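Well, what a spring it has been for Nirnari! The new album came out in April, and those of us who had been humming the single since the winter were not let down one bit. It has 17 songs on it (a lot, I know, but do stick with it), and the slow one near the end had me sitting in the car outside the shops until it finished.
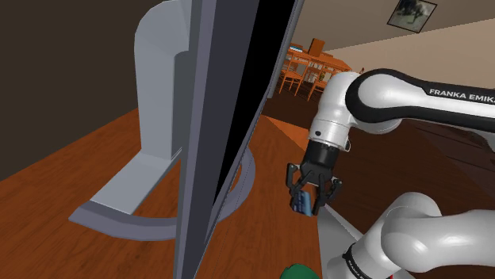 The tour reaches Sirkby next, with 4 nights at the Relteto, and with only 2,000 seats a night I'd get in quickly if I were you. Mitsotakis-Vlachou are opening, and they're well worth turning up early for – I saw them in a tiny room last year and came home with both their records and a very sore throat from singing along. Tickets are on sale now from the box office.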